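Grusula Clip brings fall alerts and step counts to ordinary glasses

FOR IMMEDIATE RELEASE
June 10, 2023

Nilel, the small wearables firm behind the Fragkou sleep band, today opened pre-orders for Grusula, a clip-on sensor that fits the arm of a normal pair of glasses. Counts steps. Spots a hard fall. Nudges you when you've been hunched over a screen too long. No new frames needed, no trip to the optician.

Price is £49 for the first 3,000 units, £85 after that. Orders through the Nilel web shop only for now. Shops to follow, details when we have them.

Most people who wear glasses put them on first thing and take them off last thing. A watch gets left by the sink, a phone gets left on the sofa. Grusula goes where the glasses go, and weighs little enough that testers told us they forgot which side it was on.

"My mum won't wear a pendant and she won't wear a watch," said Iqra Warraich, founder of Nilel. "She's worn glasses for as long as I've been alive. So that was the brief, pretty much. Put it on the glasses."
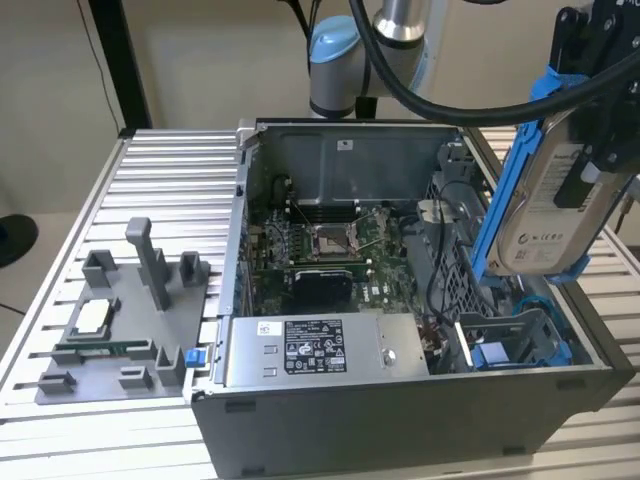

The clip grips metal or plastic arms and comes with three rubber sleeves, for thin, medium and chunky. Rimless pairs are fine so long as the arm itself is straight for the first bit behind the hinge. Wraparound sports glasses are not supported at launch. Sorry to the cyclists, we know, we've had the emails.

What it does:
Steps and distance, walking or running
Fall alert to up to 3 chosen contacts, sent through the phone
Posture nudge, a short buzz, can be turned off
Find my glasses, plays a tone from the app

The last one was added late and has ended up the most used feature in the trial by a long way. Make of that what you will.

Fall alerts need the phone to be in Bluetooth range and to have signal. Grusula has no SIM of its own. It is a wellbeing product and not a medical device, and should not be used in place of a personal alarm where a doctor or care team has advised one.

Battery runs for a working week on a charge with the posture nudge on, a bit longer with it off. Charging is by a small USB-C cradle, in the box. Splash proof, so rain is OK. Take it off before swimming or the shower.

The app, called Clurkico, is free on iOS and Android. No subscription. Step history is kept on the phone unless the user switches on backup, and fall contacts can be changed or removed at anytime. Existing Fragkou users can sign in with the account they already have and will see sleep and steps on the one screen.

"We get asked what the monthly fee is and people don't beleive us when we say there isn't one," said Amna Pirzada, head of product. "You buy the clip, you get the app. If we bring out something extra later we'll say what it costs, and it won't be a thing you already had."

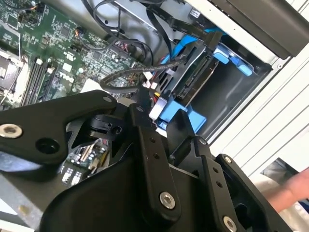
Inside an open desktop computer case.

Colours at launch are black, clear and tortoiseshell. A child's size is being looked at, no date yet. Left and right arm versions are the same part, just flip it round and tell the app which side.

Pre-orders placed this month ship first. General sale is planned for December, in time for Christmas posting dates if all goes to plan. Customers can cancel for a full refund any time before dispatch. Two year guarantee on the clip, one year on the cradle and sleeves.

Review units: a small number available now, black only. Please say which phone you'll be testing with, and whether your glasses are thin or thick in the arm so we send the right sleeve already fitted. Returns label included.

Interviews with Iqra Warraich or Amna Pirzada can be arranged by phone or video, weekday mornings are best. Product shots, logo files and a full spec sheet on request from the Nilel press desk.

Notes to editors
Nilel is always written with one capital, not NILEL. Grusula is the clip, Clurkico is the app. Prices include VAT, UK delivery is extra.

ENDS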